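4. Filing and correcting a story in Astik

Reporters file from the Story Desk screen. You need a contributor login and a story number, such as 2196, which the news editor gives out when the piece is commissioned.

4.1 Filing a new story

1. Open Story Desk and choose New from commission.

2. Type the story number and press Enter. The headline field fills in with the working title. You can overwrite it.

3. Paste your copy into the Body box. Use Paste as plain text, or curly quotes from some word processors will show as question marks on the page proof.

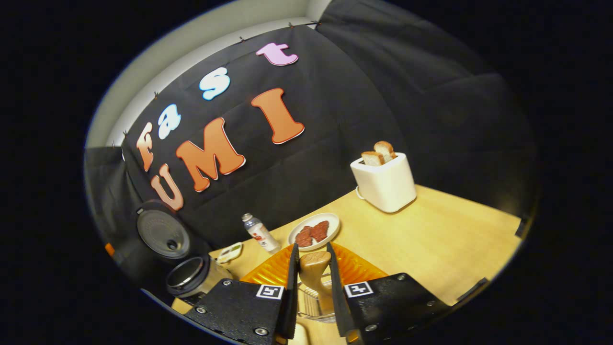
4. Fill in the Sources panel. Each person quoted needs a name, a contact and the date you spoke to them. The panel is hidden from the public site.

5. Check the length shown under the Body box. A page lead in the Savard template holds 391 words. Longer copy is accepted but will be marked red for the sub-editor.

6. Press File. The status changes from Draft to With subs.

Caution: once a story is With subs you can read it but not edit it. Ring the desk if a fact needs changing before it is published.

4.2 Correcting a published story

1. Find the story under Live and choose Add correction.

2. Write what was wrong and what is right. Do not delete the original wording yourself. 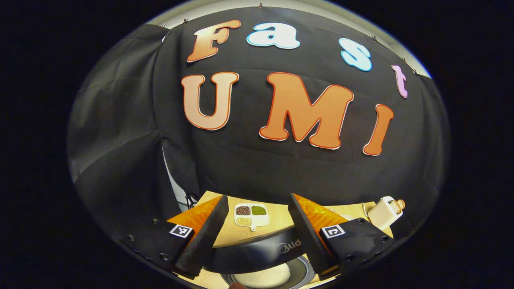
3. Pick an approver from the list. At present this is Viola De Luca for news and Octavio Iturra for sport and features.

4. Press Send. The approver has seven hours to respond before the request goes to the duty editor.

Note: corrections to print pages are made separately, using the form in section 7.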